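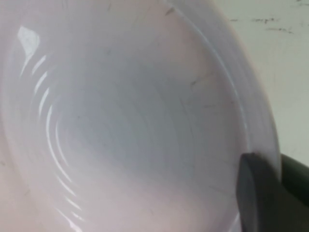
Laborbuch Greifen, Juli 2022

Schüssel am Rand fassen, dritte Serie. 35 Versuche mit der alten Policy, 35 mit der neuen, Startposen aus derselben Liste. Trainiert ist die neue auf 757 Demos, davon der größte Teil noch vom Havlíček-Aufbau.

Ergebnis: alte Policy 11 Fehlgriffe, neue 3. Als Fehlgriff zählt, wenn der Rand beim Anheben aus den Fingern rutscht oder der Finger ihn gar nicht erreicht.

Bei den alten Fehlgriffen fast immer dasselbe Muster: Die Handgelenkkamera sieht aus der Nähe nur noch weißen Kunststoff, dazu Glanzlicht auf den Rillen. Die Tiefenschätzung springt dann, und der Finger setzt zu weit innen an. Die neue Policy bekommt in den letzten Zentimetern nur noch die Randkontur und die Fingerkraft, keine Tiefe mehr. Das hilft deutlich — aber nur, solange der Rand im Bild bleibt.

Die 3 verbliebenen Fälle noch nicht ausgewertet. Logs liegen unter Oltent, Ordner rand_c.

Offen:
Kratzer und dunkle Flecken im Kunststoff werden vom Konturfilter manchmal als Kante gewertet. Schwelle höher setzen, nochmal laufen lassen.
Licht von links oben dimmen und gleiche Startposen wiederholen.
Kraftschwelle am Finger bisher von Hand eingestellt, Wert in die Config übernehmen.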